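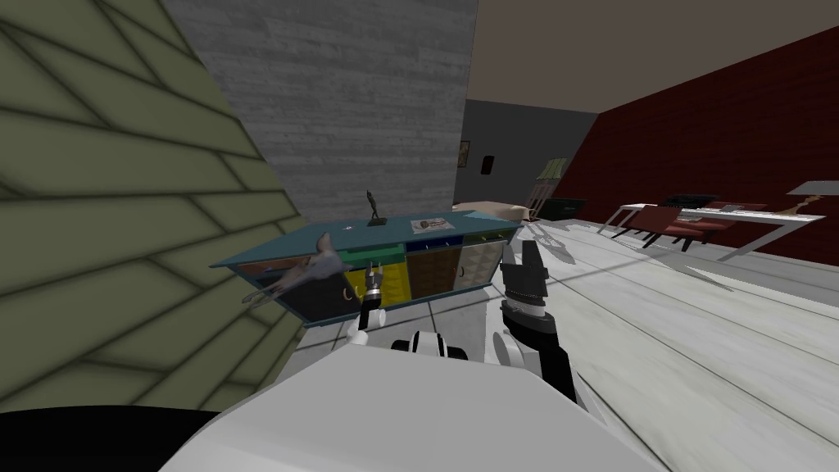

The practice room, with both arms up at the sideboard.

Bedska: Frequently Asked Questions

Last touched in July. Questions are in the order they annoyed me.

What is Bedska?

A two-armed robot I'm building in a corner of the Romedton shared workshop, plus the simulated room where it learns to leave things on a sideboard alone. The real one currently has a body, a right arm and a cardboard tube where the left arm will go. The simulated one has both arms and never trips the breaker, so it gets most of my evenings.

Why simulate at all? You have a workshop.

The first real arm cost me 554 dollars in parts, and I drove it into a bench vise on its second outing. The simulated arm has hit everything in the room, including the room, for the price of electricity. I also share the bench with people who build guitars, and they have views about unattended machinery.

Who picked the colors?

I did. The drawer and door fronts on the sideboard come in different colors and patterns so I can tell from a thumbnail which one the arm is in front of. My first version was all one gray and I spent a week debugging the wrong drawer. The olive wall has no such excuse.

What simulator and hardware does it run on?

A free physics engine and a used desktop under the bench, bought from someone in Drevinau who described it as "quiet." With the fan shroud off and the door shut, it is. The control code is Python, with a bit of C++ I wrote at 1 a.m. and no longer open.

Can I run it on a laptop?

You can. Turn off shadows, drop the wrist cameras to half resolution and go make dinner. A batch of 30 attempts takes nearly a whole evening on mine.

Do I need the wrist cameras?

If you want the thing to close its fingers on an object and not on the general idea of one, yes. The head view gets you across the room. For the last few inches the arm is usually blocking whatever you care about, and the wrist view is what you have left. It does spend a lot of its life looking at blank wall, so don't panic when you open the recordings and find minutes of beige.
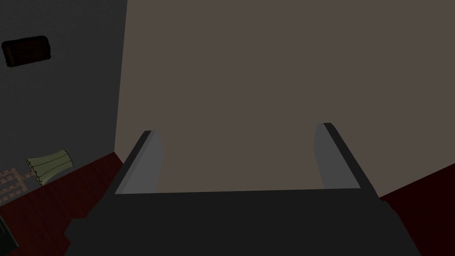

One reader, Tallgrass, wrote in to say that wrist cameras are a crutch, that a well-calibrated head camera and decent joint encoders got the same job done on a homemade arm in a garage, and that I should spend the money on better bearings. I've printed this out and taped it to the bearings.

In fairness, calibration did fix more than I wanted it to. Do that first. If you still miss by a finger's width, come back and buy the camera.

How do you drive it?

Two ways. For collecting practice runs I use a pair of game controllers, one per arm, which feels like patting your head while filing taxes. For everything else there's a script that moves each hand through a list of poses. The Du Plessis mount (see the parts page) lets you bolt both controllers to a board so they stop wandering off the table.

Why do objects sometimes fly across the room?

Because two solid things were told to be in the same place and the physics engine took it personally. It happens most with thin parts: legs, tails, anything pointy on a downloaded model. Three things help, in this order. Make the time step smaller. Swap the fancy collision shape for a few plain boxes. Lower the grip force, which you set too high. I know you did, everyone does, I had mine at a value that would have juiced a brick.

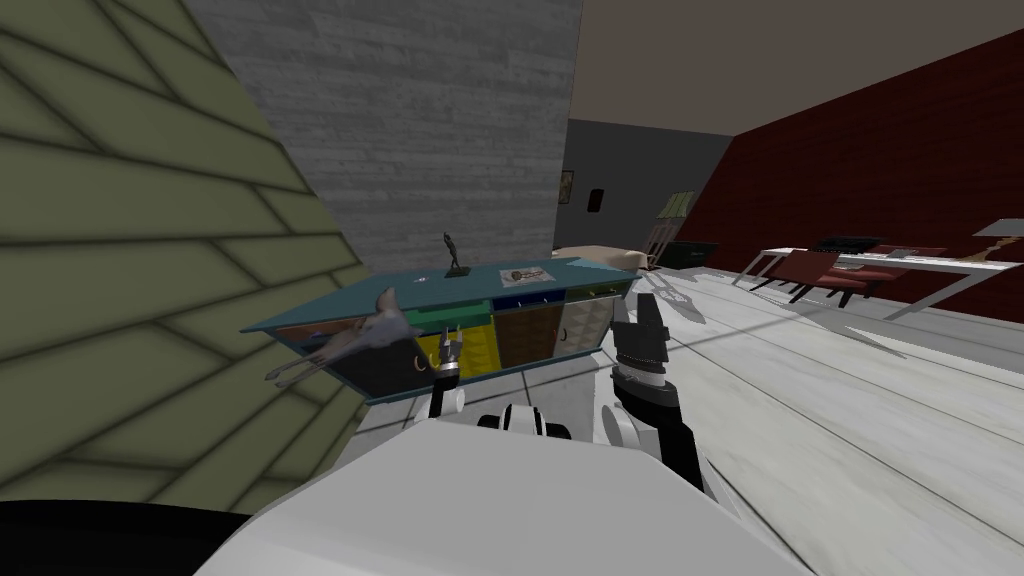 If it still flies after all that, check the mass. Downloaded models often arrive with no mass set, and the engine fills in something from its own imagination. I had an ornament that weighed less than a moth and another that the arm couldn't have lifted with a running start.

How many attempts have you logged?

The folder says 271. Of those I kept 7 as good enough to learn from, and I was in a generous mood.

My gripper closes but nothing lifts. Help?

Look at friction on the finger pads before you touch anything else. The default in my setup was close to wet soap. Then look at whether the fingers close evenly. If one gets there first it shoves the object along and the other one grips air.
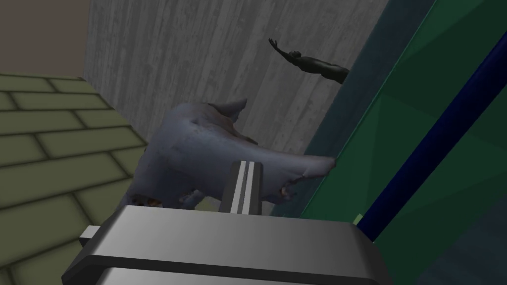
After that, slow the approach down. Then slow it down again. My first successful lift was so slow that I thought the program had hung and nearly killed it. Speed can come back later, a little at a time, and you'll know you've gone too far by the noise — or in the simulator, by the sudden absence of the ornament.

Does any of this carry over to the real arm?

Some. Reaching carries over well. Grasping carries over on good days. Anything involving a drawer handle does not, and I'd rather not discuss the drawer.

Can I visit?

Romedton has open evenings. Bring your own safety glasses and don't sit on the desktop.

Will you sell me one?

No. Ask again when it has a left arm.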